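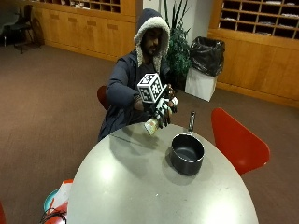

1/ Okay, thread time! I've spent the past few weeks teaching a robot arm to season a pot of food, and I've had more fun with it than with anything I've worked on in years. I want to get some of it written down while I still remember the annoying parts.

2/ Quick background. We have two ways of showing our arm (her name is Hellia) what to do. One is remote control: you sit at a little leader arm, move it, and Hellia copies you. The other is you put on gloves covered in printed markers and just do the job with your own hands, at a table, like a person.

3/ I came in as a total remote control fan. You're driving the real robot, so whatever you record is something the robot can do by definition. No translating from a human hand to a gripper. Clean!

4/ Then I tried shaking a spice jar that way. Oh boy. Everything you know about shaking lives in your wrist, and the leader arm has the wrist of a garage door. I got 36 usable demos in one long day and my shoulder hurt until the next one.

5/ With the gloves on, I did 171 in the same number of hours. Same pot, same table. I was talking to people the whole time and I even ate a sandwich in the middle (gloves off for the sandwich, please).

6/ How the gloves work, for those asking: there's a cube on the back of the hand with a square marker pattern on each face, so whichever way you turn your hand a camera can usually find at least one face. That gives you where the hand is and how it's tilted. Little tags along the fingers tell you how they're bent.

7/ The tilt is the whole game for pouring. If your estimate of the tilt is off by a bit, reaching for a jar still works fine. Pouring from it does not. Ask me about the paprika.

8/ Fine, the paprika. First run on the arm, Hellia picks up the jar, carries it over beautifully, tips it, and lays down a perfect red line on the table right next to the pot. Jhosep Rengifo laughed so hard he had to leave the room. We found red dust in the gripper until the following week.

9/ Turned out to be the calibration between the cube and the palm. I'd taken the gloves off for lunch and put them back on slightly rotated. Now we do a ten second "hands flat, hands up, fist" routine every time a glove goes on. Boring, works great.

10/ Other things I'd pass on if you're starting out:

Go slower than feels natural, but keep going at ONE speed. My first batch had me hesitating over the pot while I decided how much to pour, and the arm learned to hesitate. It would hang there, thinking about it. Kind of charming, totally useless.

11/ Move the pot between demos. I mean really move it, and turn the handle too. I left mine in one spot for the first 67 and the policy basically memorized the table.

12/ Keep your other hand honest. People do a ton with the hand they aren't thinking about: holding a lid, steadying the pot, scratching their nose. If the robot has one arm, a demo that secretly needs two is a demo you throw out.

13/ Watch your sleeves! A loose cuff sliding over a marker ruins a take and you won't notice until you play it back.

14/ Chia-hao Tsao had the best idea of the project, which was to mix the two. Glove demos for the bulk of it, then a small set by remote control for just the grasp, where fingers and gripper differ the most. We added 4 short sessions of that and the fumbled pickups mostly went away. I was so happy I yelled.

15/ It still isn't great with jars that are nearly empty. A person feels that the jar is light and shakes harder. Hellia has no clue and gives it the same polite tip every time. Force sensing is next on my list, and I have opinions about it that deserve their own thread.

16/ Somebody in the replies wants to know if you need fancy gloves. Nope! Thin black work gloves, printed markers, a light cube, patience with glue. Print the markers matte, though. Glossy paper under ceiling lights cost me an entire afternoon.

17/ Next up is stirring, which everyone tells me is much worse. I can't wait. Will post the failures too, paprika and all.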